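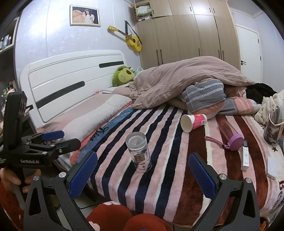 Page last changed: 26th September

Bedding and bedroom items: frequently asked questions
Ruawai House, residents' pages

Do I have to clear the bed before a linen change?
Yes. Cups, bottles, remote controls, books, tablets and bags must be off the bed before linen staff arrive. Staff do not move personal items. A bed that is not clear is skipped and goes to the end of the list.

Can I keep drinks on the bed?
Closed bottles only. An open tumbler or a paper cup tips easily on a soft blanket, and plush fleece hides a spill until it reaches the sheet. Use the bedside shelf.

May I use my own blanket?
Yes, if it has a care label and is marked with your room number. Striped and printed fleece is accepted. Wash it separately the first time, as dark colors such as navy and maroon can bleed into pink or white.

How is fleece washed?
Cold, on the gentle cycle, with no fabric softener. Tumble dry on low or hang. Do not iron. Printed lettering should be turned to the inside.
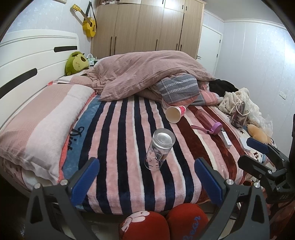
Duvets and long pillows go in the large machine, one at a time. Cushions are washed only if the cover comes off. Plush toys are not accepted by the laundry and should be washed by hand.

Where do small items go?
In a tote bag with the handles up, or on the shelf. Clear bags are preferred, as the contents can be checked without unpacking. Throw out crumpled plastic bags or fold them flat.

What does it cost to replace a lost remote control?
The charge is 700, billed with the next room payment. Batteries are free at the desk.

How long does laundry take?
Up to 72 hours from drop-off. Unclaimed items are kept until the end of April and then given away.

Who do I contact?
Laundry: Bindu Bhat. Room items and charges: Keith McPhee.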